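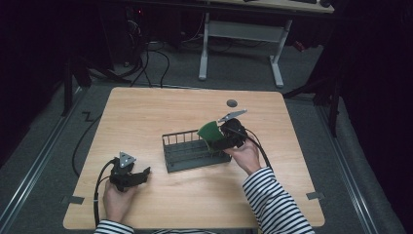 Open day demo with hand-held grippers: what should I ask to see?

Posted by Inodell, December 3, 2024

I run maintenance for a small kitchenware packer and have a place on an open day visit to Jomix. The program lists a 15-minute slot called "dish rack loading, hand-held demonstration," where a person does the task with a gripper in each hand. After that there is a talk on training an arm from those recordings. Groups are limited to 13 people and the floor talk is in a noisy hall, so I expect to get two or three questions at most.

My background is fixed automation: pneumatics, vacuum cups, a bit of PLC work. I have no experience with learned motions. What can I usefully judge from watching a person do the work, and what should I ask about the hardware? We handle flat plastic parts and plates, 630 per shift on the line I have in mind.

Chae

I went to the July session. Watch the pace first. The operator who loaded the rack for us was much slower than a person working bare-handed, and the arm copies the pace it is given unless it is changed afterward. Ask whether they replay at recorded speed.

Then watch the release. Getting a plate between the bars of a rack is the hard part. If the jaws open early, the plate leans on its neighbor. If they open late, the fingers drag it back out. Ask for a repeat with the rack shifted a few inches and turned. A motion that depends on the rack being in one spot is no better than what you can do with a fixture.

On hardware, ask to look at the fingers close up before the run starts. The set I saw had block-shaped pads on the inner side of each finger, with small screw holes in them. For flat parts I would ask what the pad face is made of, how it holds a thin edge, and how long a pad lasts. I did not get a clear answer on pad life.

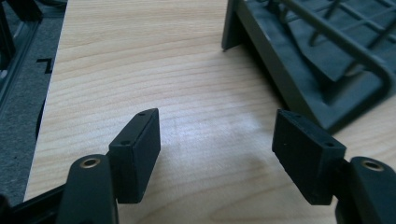 Jallwood says the pads are the wrong place to start. Any shop can make new pads in a day. The number to get is how many recordings went into the task and how many were thrown out. At the visit I attended, for a different sorting job, the figure given was 1653 kept, and the presenter did not have the rejected count. Without it you can't work out the labor cost.

Also ask who does the recording. If it has to be their staff, you pay for that every time a part changes. If your own people can do it, ask how long the training takes.

At 630 parts per shift I would not bother, but that depends on your labor rate.

Inodell

Thanks. I will ask for the shifted rack and the rejected count, and leave the pads for the break. The labor rate is not the issue here, it is staffing the late shift. I will post the answers under this thread after the visit.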